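Pre-session check, bottle pick-up, desk and fridge corner

**Project:** Lulero
**Site:** Laur, small room
**Date:** 19/03/2023
**Checked by:** Madalena Nogueira, with Vinh Ninh on the stop button
**Robot:** Pirkus

Filled in as we went. Comments are mine unless there are initials after them. Where something failed, it has to be put right and ticked again before any recording counts towards the set.

## 1. Room and floor

- [x] Door closed, sign turned to "Recording"
- [x] Floor swept and dry
- [x] Nothing stored under the desk within reach of the robot's feet
- [x] Desk does not rock when leaned on
- [ ] Cable path marked on floor – **tape has lifted, redo**

*Comment:* The desk is far steadier than the old folding table, and it makes such a difference! The robot can brush the top without the bottle wobbling. On the tape: the cables come right down to the floor behind the robot, so whoever is on the stop button needs to see where not to step. Vinh stood on the fridge side for the first few goes and then moved. Please stay off that side.

## 2. Robot, powered off

- [x] Shell panels tight, no rattles
- [x] Cables free at shoulder, hip and knee
- [x] Slack enough for full forward reach
- [x] Fingers open and close by hand without grinding
- [x] Labels on arms and legs still stuck down
- [x] Feet flat, no grit underneath

*Comment:* One cable tie near the hip was pulling a bit when the arm went forward. Cut it and put in a looser one. R. Raudsepp had noted the same thing in October, so let's agree that the hip tie stays loose from now on and write it on the sheet. V.N. asks for a second torch, and I agree.

## 3. Robot, powered on

- [x] Stop button tested from both standing places
- [x] Arm speed limit set to "teaching"
- [x] Hand grip limit set for soft bottle
- [x] Head camera and room camera both recording, clocks matched
- [x] Arm returns to rest and stays there

*Comment:* Clocks matched first time. This used to eat half the morning, so thank you, Kęstutis – the new start-up script is lovely. Grip limit was still at the value for the hard cup. **Always check this one, even if the last person says they changed it.**

## 4. Object

- [x] Bottle undamaged, cap tight
- [x] Outside wiped dry
- [x] Placed near the fridge end of the desk
- [x] Desk clear of everything else
- [x] Spare bottle kept outside the room

*Comment:* Move the bottle a little between goes, please. We have almost 4,000 examples across all objects now and far too many of the early ones start from the same spot. The model got very good at that spot! Varied starts are what it learns most from, and that includes the clumsy ones. Keep the clumsy ones.

## 5. During the session

- [x] One person on the stop button at all times
- [x] No one reaches across the desk while the arm is live
- [x] Failed grasps saved and named as failed
- [x] Break after nine goes
- [ ] Notes written after each go – **missed five, filled in later from the recordings**

*Comment:* Nine goes is about right for the person guiding the arm. After that the movements get hurried and you can see it in the data. The approach from the side is coming along beautifully: open hand level with the bottle, then a slow close. I'd like Maarja to watch a few of these before she writes the guide for new people.

Missed notes are my fault. A sheet by the door would be easier than the laptop.

## 6. Work at hand

Arm low, hand coming round the bottle, and the grip:

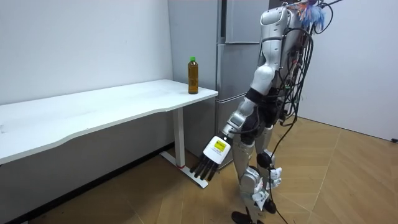
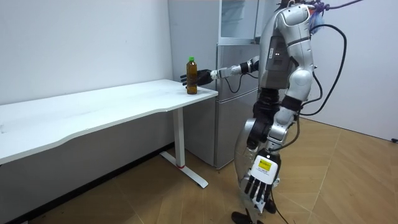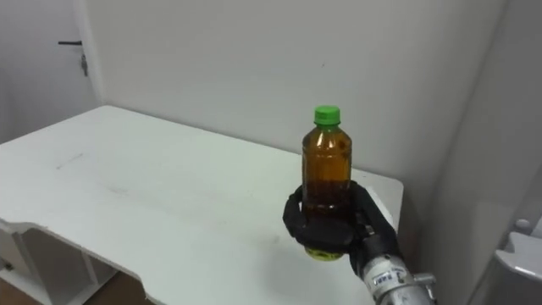 **Madalena Nogueira**
Data collection lead, Lulero

## 7. To put right before next session

| Item | Who | State |
|---|---|---|
| Re-tape cable path | Vinh Ninh | open |
| Loose hip tie added to sheet | Rūta Raudsepp | done |
| Grip limit shown on start screen | Kęstutis Jaunzems | open |
| Second torch | Madalena Nogueira | ordered |
| Paper note sheet by door | Madalena Nogueira | done |

*Comment on the grip:* In the last picture the fingers are round the lower half of the bottle and the cap is clear, which is just where we want them. If a later step needs the cap turned, a low grip leaves room for the other hand. Please guide towards it when you can, but don't correct halfway through a go. Let it finish, save it, and start again.

*Comment on the room:* Truldale have asked whether they can use the same checklist for their kitchen set. Yes, gladly, with section 4 rewritten for their objects. Could they send back whatever they add to section 2? Their robot has been running longer than ours and they will have found things we haven't.

Session allowed to go ahead with the two open boxes noted. Tape to be checked by someone other than the person who lays it.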